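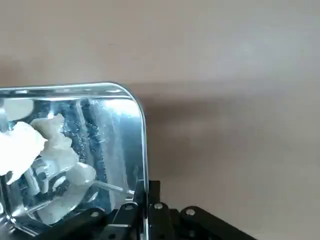
## Planner treats the clear box as free space. Is "transparent mode" worth anything?

**slowjoint** · 17th July · tags: depth, collision-map, tondus, wrist-camera

We run a two-arm tabletop cell with a wrist camera feeding a collision map. The planner is Tondus 2. For opaque stuff it's fine and I have no complaints worth typing out.

My problem is the clear plastic container. From the wrist, the camera sees the white lumps inside and a lot of reflections, including what look like reflected bits of metal. Depth comes back on the lumps. On the wall itself I get a bright line along the rim, another down the right edge, and mostly holes between them. So the collision map says there are some objects floating there and the space next to them is free. Meanwhile the finger is right up alongside the wall, and the planner thinks it has room to spare.

The Tondus docs say to switch on "transparent mode", which fills in missing depth with a learned model. I tried it. It fills the holes, sure, but with what? Half the time the wall is where the lumps are, half the time it's back at the beige wall behind. The release notes talk about "robust handling of clear objects" and I can't find one plot that backs that up.

Setup, in case it matters:

- Map voxels are 16 mm, depth stream at 18 fps
- `unknown_is_free: true`, which I inherited and don't love
- Self-filter is on, but the black gripper links sit across the bottom of the wrist view and I'm not certain it masks all of them
- Hand-eye calibration was redone in February, not since

Things I'd like to know. Is anybody getting usable depth from a learned fill on clear plastic, with measurements? And if I flip `unknown_is_free`, do I lose the shiny stuff too? The other job on the same cell has a stainless tray on the table near a small bin, and a dustpan with a metal handle in the left gripper. The fixed camera covers that side. I don't want to fix the box and find that the dustpan arm refuses to move.
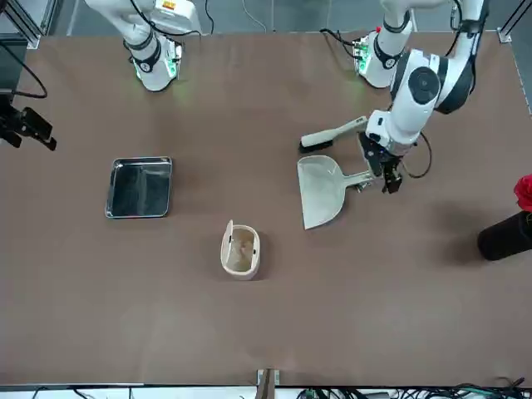 ## mfaume_user (accepted)

I'd turn transparent mode off and leave it off until somebody shows you error bars. We ran the same thing at our site in Mfaume and the filled depth looked lovely in the viewer. Then we put matte tape on one face of a clear bin and compared taped with untaped from the same pose. The fill was wrong by more than our gripper clearance, and the confidence channel was just as happy either way. If the confidence doesn't drop when the answer is bad, I don't know what it's for.

What we do now is dull:

1. Treat the container as a known object. Measure it with a caliper, build a box with rounded corners, put it in the planning scene as a mesh.
2. Get its pose from the rim. You already have a strong highlight along the top edge, so fit a line to it in the color image. Two views at least, because a highlight can slide along a curved rim as the camera moves. Check that the two fits agree before you accept the pose.
3. Drop all depth points inside the box volume from the collision map and handle the contents separately. Reflections of your own hardware show up in there, and the self-filter will not save you, since it only knows where the links really are.
4. Pad the walls. Start fat, shrink later.

On `unknown_is_free`: don't flip it for the whole cell. Set it to false in a region around the box only. Tondus calls these policy volumes and they work, which surprised me a little.

For the other side of the table, the tray is the same trick. It's a shallow rectangle with a raised rim, so model it as a low solid block and stop asking the depth camera for opinions about polished steel. The dustpan is different. It's in the gripper, so attach it to the arm as a collision body, scoop and handle both. If it isn't attached, the planner will see the scoop as an obstacle sitting on top of its own hand and reject the start state. I'd bet that is the refusal you're afraid of, and it has nothing to do with the unknown setting.

Also redo the hand-eye calibration before any of this. February is a while ago if the wrist mount has been bumped.

## ekari_fan

Just use the Ekari plugin, it solves glass and plastic completely. 100 percent on our tests. No tuning needed.

> **slowjoint:** Which tests? Did any have a camera this close to the wall, with stuff inside the box?

> **ekari_fan:** it was the sample set that ships with it

> **slowjoint:** Right. Thanks anyway.

## gridcell

Mostly agree with the accepted one, with two gripes.

Fitting the rim from color assumes the light stays put. We tried a similar line fit with the Urkard toolkit and it locked onto the edge of a soft shadow on the background wall more often than I'd like - a shadow running off to one side of the box is quite enough to do it. Gate on brightness as well as gradient, and throw out any fit that isn't near where you last left the container.

Second, 16 mm voxels are too coarse for a finger working next to a thin wall. Whatever pose you get, the map rounds it away. Keep the box as a mesh and don't let it be voxelized. There's a flag for it, `keep_primitives`, and it was off by default in the version I have. I haven't checked whether it covers attached bodies, so test the dustpan at low speed before you trust it.

> **slowjoint:** `keep_primitives` was off here too. With it on, plus the policy volume, the planner now rejects the pose I was worried about. Dustpan attached as a body and the left arm plans normally. I've only tried a few starts, so I'm not calling it fixed. Calibration is next.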